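Ata da reunião sobre a arrumação do salão — 3/4/25

Presentes: equipa do salão e duas pessoas do armazém. A ata anterior foi aprovada sem alterações.

**1. Mezanino e teto**

As luminárias do piso de cima ficam como estão. Pediu-se à Gruleck um preço para limpar a unidade de ar condicionado do teto e a guarda do mezanino. Orçamento recebido para a pintura das paredes: 3.361 euros, sem IVA. Adiado para setembro.

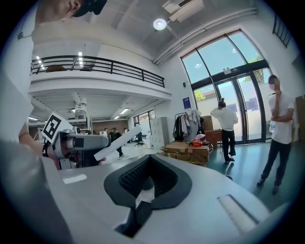
*Mezanino com guarda metálica preta e luminárias do piso superior.*

**2. Piso do salão**

- As caixas de cartão em palete seguem para o armazém da Declercq. Prazo: 12 dias.
- A prancha de madeira comprida sai do chão — fica encostada no corredor de serviço.
- O cabide de roupa passa para junto do cacifo cinzento. Quem tiver peças lá penduradas deve levá-las.
- A porta de vidro tem de ficar desimpedida. A caixa alta encostada à parede vai com as da palete.
- O comando branco com visor volta sempre para a mesa — ficou sem etiqueta, a Pilluvent envia uma nova. 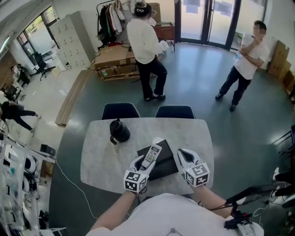 **3. Compras**

Aprovada a compra de até 31 etiquetas para os compartimentos do cacifo. A proposta da Fometik para cadeiras novas não foi aceite; mantêm-se as azuis-escuras.

**4. Outros assuntos**

Chaves do cacifo: falta fazer a lista. Passa para a próxima reunião.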